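4.2 Listening at home

We asked 48 subscribers of the Clordale podcast to keep a diary for 12 days. Most episodes were played in the kitchen, usually before 8 in the morning, and listeners seldom finished them in one sitting. The local news program from Otent was the exception - it was short, and people heard it to the end.

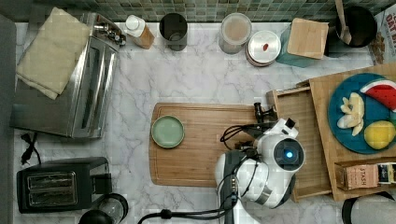
Figure 3. A kitchen counter with a cutting board and plates.

Miroslava Sýkora objected, when she read our draft, that a diary measures what people remember and that the server logs should come first. We accept this in part. The logs of the Gusumell player show 568 downloads in the same period, but a download does not tell us if anybody listened. For this reason we report both sources in Table 2.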